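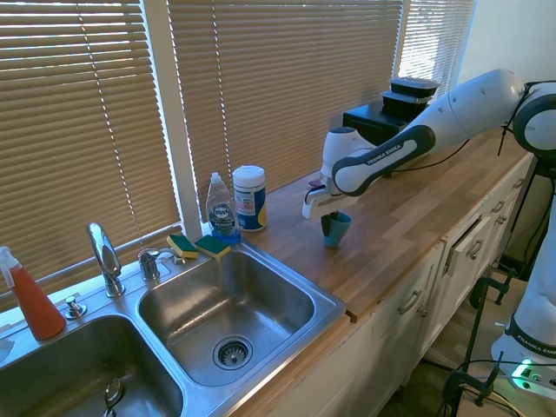

According to Shakuntala Bhatia, the oil went on her counter too thick the first time and stayed tacky until March, and she would like every owner of an Ullari top to read step 3 twice. We agree with her. Please read it twice.

Section 4. Oiling your Ullari wood countertop

Your top left us bare, apart from the sticker. The sticker comes off with warm water and patience. A putty knife is quicker and leaves you a groove to remember it by.

Before you start: clear the counter completely. Moving everything to the other end and promising to do that half later is how tops end up two colors.

1. Sand along the grain with 80 grit, but only where there are stains or scratches. Finish the whole surface with a finer paper.

2. Vacuum, then wipe with a barely damp cloth. Let the wood dry overnight.

3. Pour a little Pidura oil onto a folded cloth and spread it thin. Thinner than that. If the surface looks like a glazed ham, you have used too much.

4. Wait 20 minutes, then wipe off everything the wood hasn't taken in. Rub hard.

5. Leave it until the next day and repeat, for 4 coats in all. Do the underside as well, at least twice. A top oiled on one side only will cup, usually toward the guests.

CAUTION: Oily rags can heat up and catch fire by themselves. Soak them in water and lay them flat outdoors to dry. Do not ball them up in the trash.

Note: Around the sink cutout, give the end grain an extra coat. It drinks like a Husdale wedding party.

Note: Wait a full week before setting anything wet on the wood. Coasters are fine after that. So is nagging.

Refill cans are sold under part number 448. For tops fitted with the Mofokeng edge strip, remove the strip before step 1 and go to Section 6.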